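Warehouse Practice, Unit 4: Handling Cartons by Hand
Handout for the Monday group, Branotham Training Centre. Prepared by Hatsue Murakami

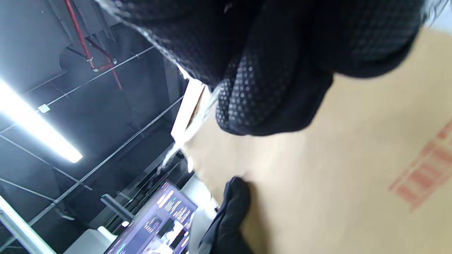
Fig. 1. Black gloves, one of them dotted knit, on a cardboard box.

1. Gloves

For carton work we use knit gloves with raised dots. The knit lets the hand bend, and the dots give grip on smooth cardboard. In Fig. 1 look at the dots on the large glove, they stand close together and they are glossy. With use the dots become flat and the glove begins to slide. Then take a new pair from the Bellik cabinet and write it in the list.

Fuzz and loose fibres on the knit, as you find at the edge of the same glove, are not yet a reason to change. A hole is a reason. Please bring the right size. Last June many students had gloves too big, and the empty fingertips were caught under the flaps.

2. Before you lift

Read the label first. Our practice cartons are in two weights, 10 kg and 6 kg, and from outside they look the same. Push the carton a little with one hand – you will feel if the load moves inside. Check the bottom tape. If it is open at one end, do not lift, tape it again.

3. Lifting and carrying

Stand near, feet apart, one foot a little forward. Put one hand under a lower corner and the other hand on the opposite upper corner. Keep the carton against the body. Turn with the feet, not with the back.

For two persons: the one who walks backwards gives the commands. Agree the words before. In this course we say "ready", "up", "down".

4. Stacking

Heavy cartons go at the bottom, labels to the aisle. The column stack is stronger for the corners, the brick pattern is more stable against falling. We will try both with the Okolico cartons (size 106, and after the break size 149).

Homework

Read Wanigasekara, chapter 3, only the part on manual handling. Write 200 words about one lifting task at your own workplace or at home. Give it to me or to Shahnaz Thambiah before the next lesson.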